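Bralten home robot trial — worth it or not?

hadham_dave
Anyone else on the Bralten trial? £200 a month, two arms, does "light tidying". Three weeks in and I'm on the fence. Min-kyu Kwak at their Hadham office rang to ask if I want to carry on and I said give me till the end of September.

Good: quiet, doesn't bump the furniture.
Bad: slow. Then slow again.

plumtart
How slow is slow?

hadham_dave
Kettle on, tea drunk, still on the front room.

yazzie_or_bust
Had the Yazzie before this. Cheaper but one arm, so it puts the thing down, picks the other thing up, puts that down. Drove me mad. Two arms is the whole point imo.

Mei Ambrose
Disagree. I've got the Bralten as well and half the time the second arm just hangs there. You're paying for it to look clever. Also 7 days for a replacement gripper pad — seven! — and they wanted the old one back in the post first.

plumtart
£200 a month is a cleaner, every fortnight, who does the loo too.

yazzie_or_bust
Not round here it isnt.

Mei Ambrose
It is round here. And she shuts the gate.

hadham_dave
To be fair the support people were decent with me. Had it stuck in a loop one evening, log said 1,412 retries on the same sock. They fixed it over the phone. But yes the parts thing is rubbish, noted.

trundle44
What about the Trilivby add-on? Their page says it sorts recycling. Extra on top of the monthly I think, couldn't find the price anywhere.

Mei Ambrose
Had it on free trial. Wouldn't bother. Put a yoghurt pot in with the newspapers and seemed pleased with itself. Cancelled, then took two emails to get it properly off the account.

trundle44
Ta, saved me a job.

plumtart
Does it carry a bin bag out at least?

hadham_dave
No. Stops at the door step. You take it out yourself.

plumtart
So it's a very expensive person who points at the bin.

yazzie_or_bust
Bit harsh. My mum can't bend and hers has been a godsend, she doesn't care if it takes an hour. Depends who its for.

hadham_dave
Right, decision. Keeping it one more month, then I'll see if they do a cheaper plan without the kitchen stuff, which I never use. Clearing up the front room is the one job I'd pay for and the two arms do earn their keep there, sorry Mei. It can hold the little black bin up in one gripper and go after the rubbish on the coffee table with the other, so no trundling back and forth with every wrapper. Bottles I'd still do myself, they need rinsing. Will post again if Bralten come back with a price.
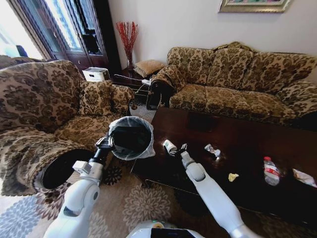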